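Residency Diary, Drokberg House
Tuesday, April

The morning was given to the tenancy papers. Mrs. Jacobs and I met at 9:30 in the front office and read the Sasmont lease through to the end, including the schedule of repairs, which had not been opened since the previous warden's time. The deposit stands at 1000 and is to be held separately from the house account. Ms. Wouters has been asked to confirm this in writing.

The question of the water charge was then taken up. The meter read 468 at the last visit and the bill was drawn up on a reading of 254, so that a further demand must be expected. Mr. Bodnár is of the opinion that the supplier should be informed at once. I agreed, and the letter went out with the noon mail.
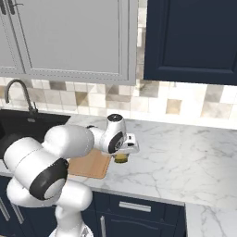
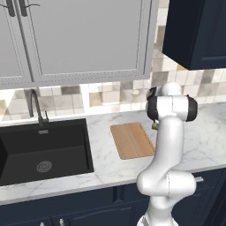

Kitchen views, marble countertop.

Residents' hour was held at 4 in the library. Attendance was fair. Ms. Stankevičius asked that quiet hours be extended on evenings before examinations – a reasonable request, and one that has been made before. It was granted until the end of the term. Two residents spoke against the new laundry timetable. I undertook to look at it again, although the present arrangement was adopted at the residents' own wish.

Ms. Willems returned the key to the east stairwell, and it has been entered in the book. The lock remains stiff and should be oiled before the inspection.

Rain from five o'clock onward. The gutter over the bicycle shed overflowed again, on the side facing the lane. I have written to the roofer a second time and asked for a date.

Supper at seven. Accounts closed at 10:15 p.m., with the postage still to be entered.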